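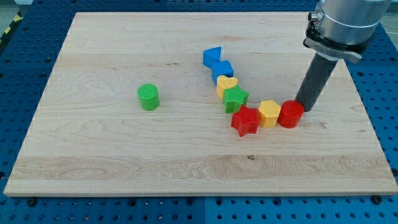 机器什么时候能收拾桌子

劳琳达·洛博（Laurinda Lobo）家里有一张餐桌，长年堆着孩子的积木、没拆的信和半杯凉掉的茶。她白天的工作，是教机械臂把桌上的东西推到该去的地方。晚上回到家，桌子还是她自己收。

“朋友听说我做这一行，第一句话都是问，什么时候能买一台回家。”她说，“我一般回答，你先别把抹布扔了。”

洛博在Reltivis工作，这家公司一共17个人，租了一层旧厂房，做的是桌面整理类任务的控制软件。他们手里最基本的一项练习听上去很简单：木板上放8个塑料块，有圆柱、星形、心形、六边形、三角形和方块，分红、黄、蓝、绿四种颜色。机械臂末端没有夹爪，只装一根圆杆。人给一句话，比如“把红色圆柱推到绿色圆柱旁边”，机器照着做。

难处在推这个动作上。手指捏住一样东西，东西就跟着手走；用一根杆去推，接触点偏一点，物体就会转，圆柱会往旁边滑，星形的尖角会卡住邻近的块。几个块挨在一起时，推一个往往带动一串。人用手背扫一下桌面就能解决的事，机器要一小步一小步地看，推一下，再看一下，随时改方向。

块与块散开放的时候，Reltivis的系统大多能完成指令。挤成一团时，成绩明显下降。洛博的团队8月做过一轮内部测试，摆了200种不同的开局，失败的情形里，最常见的是机器想把中间那块单独分出来，结果把旁边的也推走了，接着花很长时间收拾自己弄出来的局面。

“它知道哪里不对，也会去补救，但是慢。”洛博说，“一个四岁的孩子早就做完去看动画片了。”

慢，在家里是麻烦，在车间里就是钱。贡萨洛·佩肖托（Gonçalo Peixoto）管着Rebelo的包装车间，这家厂做木制餐具和砧板，订单杂，批量小。他去年试用过一套分拣设备，由Skernimov供货，任务是把传送带末端堆在一起的木勺理顺，排成一列，方便工人装盒。

设备干得不算差。勺子型号一致的时候，它可以连续运转一个上午。换成长短混装的礼盒，就要有人站在旁边，看见勺柄叠起来便伸手拨开。佩肖托算过一笔账：原来这个工位用2个人，上了设备以后还是2个人，一个装盒，一个看机器。试用期满，他把设备退了。

他并不觉得这笔试用费白花。“以前我以为难的是拿，后来发现难的是乱。东西摆整齐了，十几年前的机器就能拿。谁来把它摆整齐，这才是我要买的东西。”

现在车间里留下的自动化设备，是一台封箱机和一台码垛机，两台都只处理尺寸固定的纸箱。其余的活由人做。佩肖托说，如果有人能让机器在混装订单上不需要人盯着，他愿意再试一次，价格可以谈。

家用这一头，走得更谨慎。Meltell原本做扫地机器人，两年前开始研发能上桌面的产品，设想是饭后把杯盘推到桌边的托盘里，再由人端走。样机在公司食堂里试过，推空杯子没有问题，推盛了半杯水的杯子就需要放慢速度，遇到筷子和纸巾则经常漏掉。项目还在继续，上市时间没有公布。

桌布是另一道坎。实验室的台面平整，摩擦力差不多处处一样，换成有褶皱的棉布，同样的力推出去，杯子可能不动，也可能连布一起走。洛博说，他们后来专门在不同的表面上练，效果有改善，但是每换一种材料，仍然要补一批数据。光线也有影响，傍晚窗边的影子会让系统把一个块的边缘看错位置。

那么眼下哪些家务可以交给机器？按两家公司的说法，扫地、拖地和割草已经比较成熟，它们的共同点是机器自己移动，基本不用去碰别的东西。叠衣服可以演示，速度和成功率还不够卖给普通家庭。收拾桌子、整理抽屉、把玩具按种类归位，都停留在实验室或者小范围试用的阶段。

洛博对进展并不悲观。她刚入行时，同样的积木任务要靠人给每个块写好坐标，现在可以直接用说的，说错了还能中途改口。机器正推着黄色的心形，旁边的人讲一句“往左一点”，它就往左一点。她认为这种可以随时纠正的能力，比一次做对更接近家里的实际情况，因为在家里，人也常常说不清楚自己要什么。

至于时间表，她不肯给。Reltivis下一步的计划是把木板上的塑料块换成真正的杂物，先从瓶盖、橡皮和钥匙做起。钥匙排在最后，因为钥匙圈会自己缠在一起。

佩肖托的车间则在准备秋天的礼盒订单。分拣台那边，他新招了一名工人，培训用了一个下午。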